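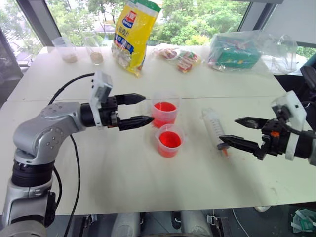

Measuring cups and syringe on the table, red liquid in use.

Flivholm Kitchen Science: progress report to the Skurer small grants programme

Period covered: up to the end of May

1. Where we have got to

The measuring strand is now running, later than our plan said and slightly under budget, which we mention first in the hope that it colours the rest. You gave us money to write a set of table-top activities on volume, pouring and dosing for adults who last met a millilitre at school and parted on bad terms. The Aranda set (pouring between cups) is written and tested. The Andard set (drawing up and dispensing with a large syringe) is written and tested in parts. The parts not tested are the difficult ones.

2. Equipment

We bought translucent plastic measuring cups with a pour spout, and clear syringes with the graduations printed along the barrel. Glass was in the original bid. We took it out after pricing it and after remembering who would be washing up.

The cups do their job. The walls are frosted enough that plain water is a matter of faith, so all liquids are now dyed red. Blue looked like screen wash and yellow was voted down without discussion. Red shows up well against a white table, and it also shows up well on cuffs, on the grouting and on one copy of last quarter's accounts. We have moved the accounts.

The syringes are good value and stiff for the first few goes. A little liquid tends to stay near the nozzle after emptying, and this has become an activity in its own right (sheet 4, "What's left?"). We would like to say we planned it.

3. Sessions

The Saturday sessions drew 210 attendances against a target of 295. The shortfall is nearly all from the first month, when the poster gave the wrong door. Attendance since then has been steady, and people do come back, some of them for the syringe and some, we suspect, for the biscuits.

The commonest mistake is reading the cup from above. The second is filling to the line, deciding it looks mean and adding a bit. Sheet 2 now has a whole paragraph on this, which people read with interest before adding a bit.

4. Dry materials

You asked about the grain and sand activity. We have tried small amounts in clear plastic cups, enough to cover the bottom, and it works as a comparison with liquids: you can heap a dry material and you can't heap squash. The worksheet for it is in its third draft. The first two were longer than the activity.

5. Money

Spend on consumables stands at £402. We have £100 left in that line and expect to use it on more dye, paper towels and replacement syringes. The printing line is untouched, as nothing is finished enough to print.

6. Next

Finish the Andard sheets, settle the order of activities, and print. We also ask to move the final report back by a month. The dry materials sheet will be ready by then, or it will be two sheets.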